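Can the machines do our chores already?

Many readers ask me this question since April, when Hallura opened its test room. My answer today is still: only the very small ones. Damián Solís works there on simple tasks, and the simplest is to press one red button on a table. He told me that the arm tried it 400 times and succeeded 297 times. For a child it would be boring. For the arm, the difficult part is to know where the top of the button is and when to stop pushing. 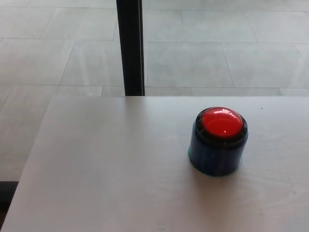 Folding of towels is planned for next year, and Damián does not want to promise anything about dishes. I continue to wash mine by hand, it takes me 15 minutes.

Fahad Hashmi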